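Chapter 5
Looking From the Wrist: Perception Close to the Object 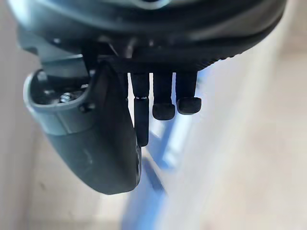

5.1 What the wrist camera gives us

In the earlier chapters our software saw the work area from a fixed camera above the table. Such a camera has a calm view and the arm does not carry it along. A wrist camera is different. Its view always contains parts of the hand itself, and in our picture the fingers and the housing are much sharper than the long blue shape below them. A program that searches for the strongest edges will find the robot first and the object much later, or never.

Students usually meet this problem in their first hour with the Lutora hand. The detector reports an object with high confidence, the planner accepts it, and the arm tries to reach a point that lies on its own finger. The detector has done what we asked. We forgot to tell it which pixels belong to the hand.

5.2 The self-mask

The simplest remedy is a self-mask, a black and white image of the same size as the camera image. White pixels may be used by the detector, black pixels are ignored. For the parts that never move relative to the camera, one mask is enough and it can be stored in a file. For the fingers we need one mask for each opening of the hand. In the Rolldale exercises we record 190 openings and choose the nearest one at run time.

The gaps between fingers need special care. Bright background can be visible there as thin strips, and it is tempting to keep them. My advice is to cover them. A strip a few pixels wide gives the detector almost no information, but it gives very strong edges.

5.3 Blur as a measurement

When the lens is focused on the fingertips, everything behind them is soft. Many readers will want to remove this blur. Before you do so, consider that the amount of blur depends on distance, and therefore it can help the controller to decide how fast the hand may come down. We return to this in Section 5.6, where the Buris planner takes a blur value together with the joint positions and lowers the speed in 3 stages.

Color survives blur better than shape does. A blue region on a pale surface can be separated with a simple threshold, also when its border is uncertain by many pixels. The main direction of a long region can often be estimated as well – this is enough to turn the wrist before the last part of the approach.

5.4 Before you start

You need the calibration file from Chapter 4 and the Talebi image set, which contains 494 images. I thank Sepehr Sadeghi, who checked the masks and corrected two of my formulas. Readers without a robot can do all exercises up to 5.9 with the stored images only.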